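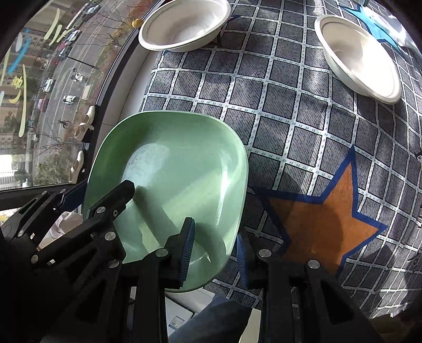 **1/** Two weeks of gripper testing, condensed into one thread so that Omid Alipour will stop asking me "so which one" in the hallway. Short answer: it depends. Long answer: it depends, with swearing.

**2/** The contenders are both hand-held, both two-finger, both squeezed by a human who is pretending to be a robot. Marty is the one we've had since last May. Nullance is the new linkage, drawn by Seija Tikkanen over what she describes as a quiet weekend. I have seen the CAD history. It was not quiet.

**3/** Same ribbed pads on both, at my insistence. Last time we compared two grippers they had different pads and we spent a month learning which rubber was nicer.

**4/** Test set: bowls, stars, fruit, one small box, a few things from Saeed Salehi's desk that he has not asked for back. I wanted calibrated blocks. I was told calibrated blocks are "not what people have at home."

**5/** So, bowls. Everybody thinks bowls are easy because everybody has hands. Put one finger inside the rim, one outside, close, lift. Marty does this fine if you come in square to the wall. Come in at a slant and the pad touches at one corner, the bowl pivots, and you've invented a spoon.

**6/** Nullance has more give in the linkage, so the pad settles against the wall by itself. Lovely. It also settles when you don't want it to. I had it line up beautifully on the outside of a bowl and then push that bowl off the table at walking pace.

**7/** Two-handed bowl lifts, one gripper each side: better with a mixed pair than with a matched pair. I don't have an explanation. Nasrin Nikzad has one and it took 40 minutes and a whiteboard. I nodded at the places where nodding seemed right.

**8/** Flat stars lying on cloth. This is where my opinions got strong. You can't get under a flat thing with a blunt fingertip. You can pinch it from the sides if it stays put, drag it to the table edge and grab the overhang, or bunch up the cloth and act like that was the plan.

**9/** Edge drag won by a mile. Marty's stiffer fingers are much better at it. Nullance flexes, skips, and leaves the star where it was, pointing at you.

**10/** Tablecloth notes, for the four people who care. Grid pattern: great for tracking, since the software has corners to hang on to. Wrinkles: less great. If you smooth the cloth between takes, your map is now of a different cloth. Pick a wrinkle and be loyal to it.

**11/** Cameras. We ran the stock wide lens and the Fikport one on the same mount. The Fikport handles sun better and costs more than my bike. The stock one turns every glossy bowl into a small lighthouse around noon.

**12/** Also, wide lens plus window equals the tracker falling in love with traffic. It would lock on to things outside, the things outside would drive away, and according to the logs my left hand then left the building at speed. Masking the window region fixed most of it. Sitting with my back to the window fixed the rest and ruined my view.

**13/** Numbers, as demanded: 2,768 grasps logged, of which 262 got thrown out for tracking loss. Nearly all of those were from before the mask. I'm not going to give you a success rate per gripper until Aisyah Siregar has finished relabeling, because my definition of "success" drifted during the afternoons.

**14/** Ergonomics, a word I used to skip in papers. Marty's trigger spring is too heavy. After an hour my handwriting looks like a ransom note. Nullance is light enough to use all day, so I was asked to use it all day.

**15/** Things that broke: one pivot screw on Marty (backed out, found in my shoe), one pad on Nullance (peeled), one USB cable (it was always going to be the cable). Threadlocker on the screw. New glue on the pad. Stern look at the cable.

**16/** Where I've landed as of 04/10/2021: Nullance for anything with a curved wall, Marty for anything flat, Fikport lens if Walska will sign for it. Walska has been "reviewing the quote" long enough that the quote has expired and been reissued.

**17/** Someone's going to ask why we don't put Marty's fingertips on the Nullance linkage. We did. The fingertips are longer, so fully closed they cross like a bird's beak. Seija is cutting them down by 2 mm. Then again by 2 mm, I expect.

**18/** Small request: if you've done edge drags with a soft linkage and it didn't skip, please tell me what your fingertip looked like. Sketches fine. Photos of napkins fine. Omid, you have a desk six feet from mine, you can just lean over.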